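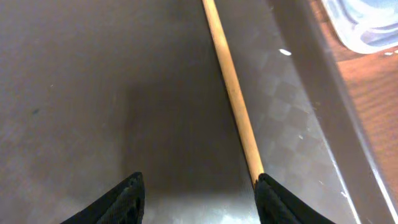
The Loyalty Card Knows What You Ate

By Lemlem Shiferaw
Aug 27, 2023
5 min read

My grocery store wants me to download an app before it will sell me butter at the price printed on the shelf. The price is there in large yellow numbers. Under it, in type I need my reading glasses for, it says "with Grokero." Without Grokero the butter costs a dollar seventy more. I stood there with the butter in my hand last week and tried to work out what I was being thanked for.

Stores have always had ways of bringing people back. My mother filled books of stamps and traded them for a lamp that she kept for the rest of her life. But she knew what the deal was. So many stamps, one lamp. The store knew she had spent the money and knew nothing else about her, including whether she bought the stamps' worth in cat food or steak.

The new arrangement gets described as a reward. I don't buy it. When a store raises the regular price and then takes the raise back off for anyone who signs up, the people who signed up have been given nothing. The ones who didn't are paying a fine. I kept my receipts from May, both from the Grokero store and from the Cadwaladr market across the highway, which has no card, no app and one register that works. I bought the same kinds of things I always buy. The member prices at the first place came out a little higher than the plain prices at the second. I am one shopper with a shoebox, and a month is a month. I would still like somebody from the chain to show me the shoebox that says otherwise.

Then there is the small print, and I did read it, which took most of an evening. The privacy notice runs to 17 pages on my printer. It says the company may share what it learns with "trusted partners," and it doesn't name them. It says I can ask to have my records deleted, and gives a mailing address. It says that by continuing to use the service I agree to changes in the terms that haven't been written yet. I have signed a mortgage that asked less of me.

Friends tell me I'm being dramatic. Who cares if a company knows you like rye bread? Fair enough, I don't much care about the rye bread. I care about the pregnancy test, the nicotine gum, the week in which a household that bought wine every Friday starts buying it every Tuesday too. A grocery list over five years is close to a diary, and most of us would think twice before handing over a diary for a discount on butter.

I'm told the data makes things better for me. Better how? The app has my whole history and sends me coupons for diapers. My youngest is 17. It offered me seven hundred bonus points in June, and when I tried to spend them I found they had expired while I was in line. If this is what the machine has learned about me, either it isn't very smart or the coupons were never the purpose of it.

The strongest argument on the other side is that people like it, and I'll grant that plenty of them do. My neighbor has 830 points and talks about them the way other men talk about fish. Nobody forced him. But liking a thing and having a choice about it are separate questions, and I notice that the store never asks the second one. A woman in front of me in July didn't have a smartphone. She paid the higher price on every item in her cart, and the cashier, who was perfectly nice, told her she should really get the app.

What would I want? One price on the shelf, for a start. If the chain thinks my shopping habits are worth money, let it make me an offer in dollars, and let me say no and still get the butter. Some states have talked about rules along those lines. I'm not holding my breath, having watched what happened to the rules on airline fees.

For now I drive across the highway. It's a longer trip, the parking lot is bad, and they're often out of the yogurt I like.

Comments (3)

Dell from Sorklow
The cashiers at ours keep a card by the register and scan it for anybody who asks. Has saved me plenty. Please don't print which store.

marnie_k
You spent an evening reading a privacy notice and then count the gas to Cadwaladr as free? I'll take my points, thanks.

R. Oakes
The stamps weren't free either. My dad ran a store and he paid for every book of them, and it went right into the price of the canned goods. Otherwise agree.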